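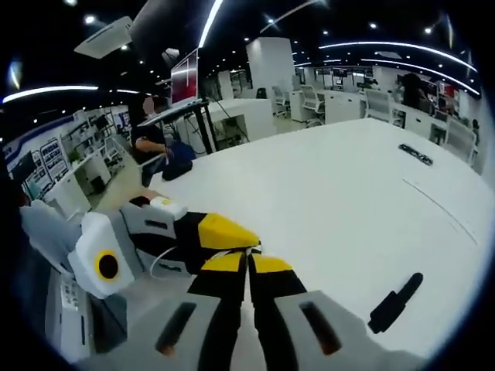

Dewanti Hutapea reckons I should have started with the arm and left the hand-held grippers until later, and that anybody with a day job who begins a robot at the fingertip end is asking for it. There may be something in that! But I can try a gripper out the same evening I've bolted it together, by sticking my hand through the strap and picking something up, and an arm would have been months of brackets before it so much as waved at me.

So, welcome to the Leden gallery, second lot of pictures. Leden is what I'm calling the whole thing (it was the name on the lid of the biscuit tin I kept the first screws in, and it stuck). The plan is the same as it was in the spring. I want a small arm at home that can sort out my cable drawer, and I want to teach it by doing the job myself with a gripper in my hand, the lens on it watching what the fingers do. Same fingers on me as on the arm, in the end. That's the bit that takes all the fiddling.

The pictures are all from the shared workshop at Grenitz. If you've only seen the downstairs bit with the lathes and the smell of cutting oil, the tables upstairs are a different world. Smooth white tops, loads of light, and you can find a dropped M2 screw in less than a week. I'd been working on my kitchen worktop until then, which is a sort of speckled brown, and every washer I've lost since Easter is presumably still on it.

A word on where the build stands. The housings are done. The finger mounts are on their third version and I'm happy with them, touch wood. The first ones were printed in the wrong direction and split along the layers the moment I squeezed anything firmer than a sponge. The second ones didn't split but they creaked, and a creaking gripper puts you right off. For the third lot I made the walls thicker round the pivot, added a fillet inside the corner, and put up with the extra weight. That came to 50 grams once I'd changed the screws as well, and by the end of an evening your wrist knows all about it.

The slides inside are from Pruteck. I bought the cheapest they do, took them apart, cleaned out the grease they come with and put back something lighter. Please don't do this over carpet. The balls are tiny and they go everywhere, and I was crawling about under the sofa with a torch and a magnet for most of a Sunday afternoon. With the heavy grease in, the fingers had a horrible sticky moment just before they started to move, so you'd squeeze and squeeze and then they'd snap shut. With the light stuff they start to close as soon as you ask them to - lovely.

The straps I'm less proud of. They began life on a pair of old ski poles, and they're fine for my hands, but Candela Carretero has much smaller ones and ended up with a folded tea towel stuffed in there to take up the slack. I've promised her a proper buckle. She's also the one who said the trigger wanted to be nearer the palm, and she was right, so that's been moved by
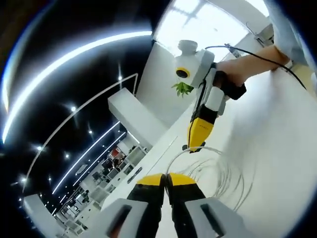
5 mm, and it has made far more difference than I'd have guessed. Before, you were squeezing with the very ends of your fingers and everything trembled. Now the middle of the finger does the work and the trembling has nearly gone. I had to shorten the little link behind it to match, and of course the first one I shortened was the good one and not the spare, so there was a quick trip home in the middle of the evening to print another. Candela stayed and ate my sandwiches.

People keep asking about the job itself, so I'd better own up about how dull it looks from outside. You put your hand through the strap, you reach for a cable, you pinch it, you lift it, you put it down somewhere else. Then you do it again. Thin cable is about the nastiest thing I could have picked. It rolls away when you touch it, it springs back when you let go, and it wraps itself round whatever's nearest. A block of wood would have been much kinder. But I don't have a drawer full of blocks of wood, do I?

We did one session on 7th August that I'd call a proper try-out, with both of us working at once and hardly anything falling off. I'd set a kitchen timer for 20 minutes a go and then made everyone swap, and by the last swap we'd stopped arguing about who was in whose way. The recording side of it still runs through a laptop from 2012 with a missing key and a fan like a hairdryer. It copes. I wouldn't ask it to do anything else at the same time, though. Dewanti opened a map on it to look up the bus home and the whole thing sulked until we turned it off and on.
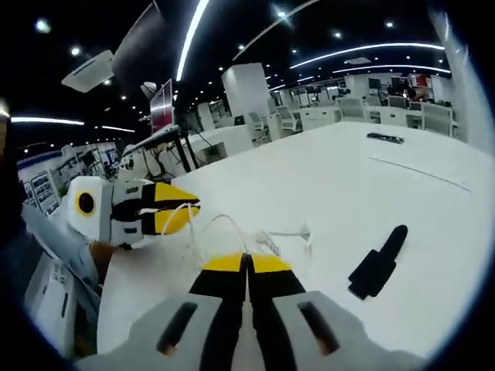

Fingertips have been my main headache all summer, so they get the longest caption. My early ones were blunt, a bit like a pair of thumbs, and they were grand for anything chunky and hopeless for anything thin. You'd come down on a wire and it would simply lie there underneath, squashed flat against the table and not held by anything. I filed one pair down to a point and that was better, but then they'd slide past each other sideways. What you want is for them to meet along the whole of the end with no daylight showing, and I check it now by closing them just over the table and looking for the seam. If the yellow ends sit together as they do there, I leave well alone and get on with something like that white cable with its little plug, which is as mean a thing to pick up as I own. The plug itself is easy enough. It's the bit of cable just behind it that gets away from me every time, and I've yet to find a better way than coming in low and slow and being patient, which isn't really my strong point.

If you're making your own, do both fingers of a pair in the same print, side by side. I did lefts one night and rights the next, with a new roll in between, and they came out a whisker different in length. You can't see it. You can certainly feel it. I spent a whole evening packing one of them out with slivers of tape before I gave in and printed the pair again.

Yellow, by the way, was the roll that was already in the machine. Several of you have told me very kindly that it's a clever choice for the camera and I've been nodding along.

The other thing that's changed since the first gallery is the way the wires leave the top. They used to come out of the side, where they caught on my sleeve and pulled the whole gripper round, and twice they pulled themselves out of the socket in the middle of a run. Going upwards and over the forearm is miles better. It looks a bit daft and you feel as if you're on a lead, but your wrist can turn both ways. The connector is a Plattner one with a screw collar - expensive for what it is, and I grumbled about it all the way home, and then it didn't come loose once all night. So that's me told.

I did try going without a wire at all. There's a version of the housing with room for a battery in the back, and I'll put the drawings up if anybody wants them, but it made the gripper so tail-heavy that the fingers pointed at the ceiling when you relaxed. Lovely freedom, terrible balance. It might come back if I can find a flatter battery or move the weight down

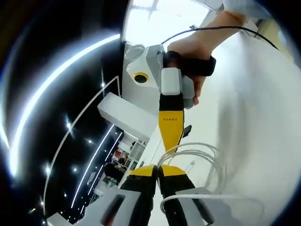
towards the wrist, where it wouldn't matter so much. Candela wants it on a belt clip with a short wire up the arm, and I can't think of a good argument against that except that I'd forget I was wearing it and walk off.

On to the software, and I'll be quick as I know most of you come for the hardware. The recordings come off the gripper and go through a little script that throws away the boring parts at either end, where you're just getting comfortable or chatting. My first go at that script was far too keen and threw away some very good pinches as well. Now it's a bit lazier and I trim the rest by hand with a cup of tea. It's strangely soothing. You notice all your own habits. I go in from the right every single time, even when the thing I want is plainly on the left, and I'd never have known. Dewanti does a tiny tap on the table before closing the fingers, every time, like knocking on a door.

Will the arm learn to knock as well? I rather hope so.

The arm itself is still mostly in a box under my stairs. The base is finished and painted, the shoulder turns, and the elbow turns when it's in the mood. I've ordered a new gear for the elbow and I'm told it will be here in September, so the next gallery ought to have something in it that moves by itself. Before then I want to sort out Candela's buckle, print a spare set of every part that's broken more than once, and have a go at some soft pads for the fingers. I've got an old bicycle inner tube put by for that, and a sheet of thin silicone which was sold to me as a baking mat. The inner tube grips better. The baking mat doesn't leave black marks on everything. I'll report back.

If you want the files for the finger mounts, they're on the downloads page, version three only. I've taken the first two down after a chap wrote in with a photo of his in several pieces. Comments are open underneath as usual, and if anyone has a spare screw collar for a Plattner plug, please shout. I've dropped mine somewhere on the brown worktop.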